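Section 6: Preparing and oiling your table top

This section covers the first oiling of the Nimell table top and the care it needs afterwards. Read it through once before you open the tin. Assembly of the legs and rails is covered in Section 5, and should be finished before you start.

The Nimell top leaves the Flirnley workshop sanded but without a finish. It will mark easily until it has been oiled, so keep food, drinks and newspapers off it.

6.1 What you need

Sulari table oil, one tin (supplied)
Two lint-free cloths (supplied)
Fine abrasive pad, grey (supplied)
Soft brush or vacuum cleaner with a brush head
Protective gloves
Old sheet or dust cover for the floor
A metal bucket with water in it, for used cloths

The tin is enough for two coats on the standard top, with a little left over for repairs. If you have ordered the extension leaf you will need a second tin, part number 317.

6.2 Before you start

1. Choose a room that is dry and can be aired. Open a window and keep it open until the last coat has been wiped off.

2. Let the top stand in that room overnight with the wrapping removed. Timber that has come straight from a cold van takes up oil unevenly.

3. Tighten the leg bolts again. They often settle a little after the first night.

4. Clear the top of tools and loose fittings. A bolt dragged over bare timber leaves a groove that oil will darken.

5. Look along the surface from a low position with a lamp or window at the far side. Scratches and raised fibres show up much better this way than from above. Mark any you find with a small piece of low-tack tape.

The colour of a top changes a good deal with the light falling on it. The same surface can look greyer in one part and warmer in another, so judge the colour by daylight and from more than one side of the table before deciding that an area needs more work.

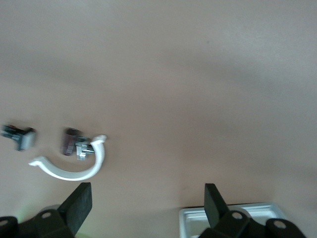 6.3 Sanding

1. Fold the grey pad once and rub lightly in the direction of the grain. Use the flat of your hand, not your fingertips.

2. Work over the taped places first, removing each piece of tape as you come to it. Then go over the whole top once.

3. Ease the edges with two or three light strokes. Do not round them over.

4. Brush or vacuum off all dust, including the underside of the edge.

Caution: Do not use wire wool. Small pieces break off and can leave black spots in the timber.

Caution: Do not use a power sander. Damage caused by machine sanding is not covered by the guarantee.

6.4 First coat

1. Put on gloves. Stir the oil slowly with a clean stick, right down to the bottom of the tin. Do not shake it.

2. Pour a small pool in the middle of the top and spread it with a cloth along the grain. Add more as needed until the whole surface is evenly covered.

3. Leave for 15 minutes. If dull patches appear, wipe a little more oil over them.

4. Wipe off everything that has not soaked in, using a fresh cloth. The surface should feel smooth and not sticky.

5. Allow to dry for 6 hours.

WARNING: Cloths soaked in oil can heat up and catch fire by themselves. Put them in the bucket of water as soon as you have finished with them. Never leave them crumpled in a bin or in a pocket.

6.5 Second coat

Repeat steps 1 to 4 above, using less oil. Leave the table to dry overnight before light use. The finish takes two weeks to harden fully. Until then, use mats under plates and glasses, and wipe up spills straight away.

Note: Owners of the older Albers top should apply one coat only. It was sealed at the workshop and will not take a second.

6.6 Routine care

Wipe with a cloth wrung out in warm water and dry with the grain. Do not use bleach or cream cleaners. Oil again once a year, or sooner if water no longer forms beads on the surface. Do not oil when the room is above 30 °C.

For white rings and deeper scratches, see Section 7.

Text: Anitha Achari. Checked in the workshop by Sivaprasad Pinto. Revised May.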